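Toiletries Trays: Frequently Asked Questions
Privia Guest Supplies, Brornthorpe

Updated February. Applies to the standard tray programme and to the Sauerland long-stay programme. Questions about invoices are covered on the Accounts page.

What is a toiletries tray?

An open-topped plastic tray, delivered with personal care items and placed in a guest room, ward room or staff unit. The tray stays in the room. The items are replaced under the schedule in your service agreement.

What items can I order?

Toothpaste (boxed), toothbrush, soap, shampoo, comb, shaving kit and cotton pads. Items from other suppliers may be added if they are sealed and labelled. Aerosols, glass bottles and nail polish remover are not accepted.

What is the minimum order?

The minimum first order is 13 trays. Refill orders have no minimum, but a handling fee applies to any refill order under 95 items. Orders over 1000 items are delivered in two shipments unless you ask for one.

Do the trays come in other colours?

Blue is the standard colour. White and grey trays can be ordered for an extra charge and add one week to the lead time. Colours cannot be mixed within a carton.

Should toothpaste be left in its box?

Yes. The box carries the batch code and expiry date, and both are checked at refill. A tube with no box is treated as opened and is removed. Lay the box flat on the floor of the tray with the printed name facing up. It does not need to be centred.
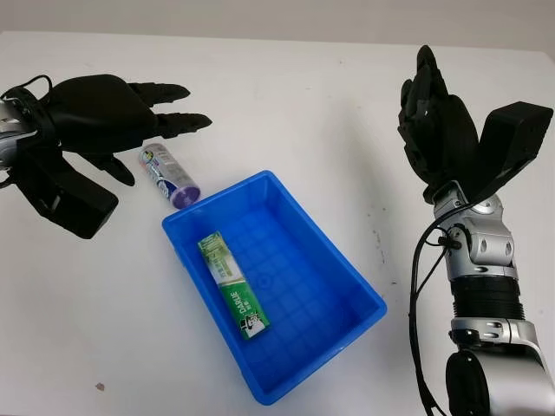

Blue tray with boxed toothpaste; capped container outside the tray.

Where do cylindrical containers go?

Stand them upright at the back of the tray once the flat items are in. A container lying on its side will roll on a smooth tabletop, so stand it up or put it in the tray before you move anything else. If the container is too tall for the tray cover, it travels separately in the carton and is placed by room staff.

In what order should a tray be packed?

Flat boxes first, then upright containers, then wrapped small items. The printed contents card goes on top. Trays for the Sauerland programme have a second card with the refill date, which sits under the first.

How do I check a tray before it goes to a room?

Compare the contents with the card. Check that every cap is closed and every box seal is unbroken. Look at the base of the tray for residue. If an item is missing, write its code on the card and return the tray to the packing table. Do not substitute a similar item without changing the card.

How are trays cleaned?

Empty the tray completely. Wash it in warm water with a neutral detergent, rinse it and let it air dry upside down on a rack. Corners should be cleaned with a soft brush. Do not use scouring powder or solvent-based cleaners. Remevlow surface cleaner may be used at the dilution printed on the bottle, followed by a rinse.

Can trays go in a commercial dishwasher?

On the short cycle only, on the upper rack. Turn off the heated drying stage. Warping caused by heated drying is not covered under the replacement terms.

What happens to partly used items?

Partly used items are discarded when the guest leaves. They are never returned to stock, including items with a resealable cap. In long-stay rooms the resident keeps opened items, and only unopened stock is counted.

A box arrived crushed. Can I still use it?

If the seal is unbroken and the expiry date can be read, the item may be used. Otherwise, set it aside and report it. Claims for damaged stock must be made within 3 working days of delivery and must include the carton number.

How should spare stock be stored?

Keep cartons off the floor, in a dry cupboard out of direct sunlight. Place new stock behind old stock. Toothpaste and shampoo should not be stored in the same carton as cleaning products, even if both are sealed.

Can I change the contents during a contract?

Yes. Send the revised contents list before the next refill cut-off, which is 4 p.m. on the working day before dispatch. Changes received later apply to the following refill. New contents cards are printed at no charge.

Who do I contact about something not listed here?

Wiebke Pfeiffer, Customer Supply, Brornthorpe office. Quote your account number and the code on the contents card. For damaged or missing trays, use the returns form instead.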